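Reviews > Hobby Science > Racks & Glassware

Calavberg clear test tube rack: two months in

1616 views | 13 comments | 21 shares

We use cookies to remember your settings. Accept / Manage

I've been through three tube racks since I started doing color-mixing demos for my niece's homeschool group, and I was pretty sure I didn't care about racks. They hold tubes! How different can they be? Then my old wire one rusted at the corners and left orange rings on a white tabletop (not mine, sorry again, Jenő), so I went shopping and ended up with the clear acrylic one from Calavberg.

The good stuff first. You can see the liquid from pretty much anywhere in the room, and with kids that's most of the battle. With the wire rack I was always lifting tubes out to show the color, and lifting tubes out is how you end up with blue socks. I also love that it has two rows of holes, so I keep "before" in the back and "after" in the front and hardly ever mix them up anymore.

It wipes down fast with dish soap and warm water. Don't use window cleaner on it. I did that once on a corner and there's a cloudy patch there now that won't buff out.

What I don't love: it's light. If you put a couple of full tubes at one end and bump the table, the whole thing scoots. I stuck little rubber dots from Wieczorek on the bottom and that fixed it, but for this price they could have come in the box. It also shows every single fingerprint, and the holes are a bit generous for skinny tubes, so those lean.

Conical tubes with the printed graduations are what I'd pair it with. The marks stay readable through the plastic, and a pointed bottom makes even a tiny bit of dye look like a lot. 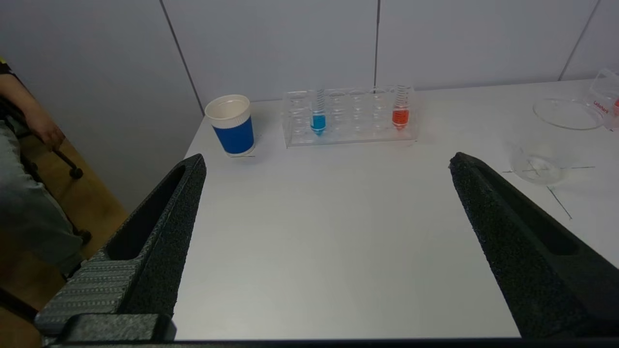 Blue in one tube and red-orange in the other, with glass dishes off to the right.

I looked at the Funordale version too (item 1074 in their spring list) and it's a little cheaper, but it's frosted, so you lose the whole see-through thing. If you only need storage, get that one and save the money. For demos I'd buy the Calavberg again, rubber dots and all.

Share this review (21)

Get new reviews by email every month. Sign up for the newsletter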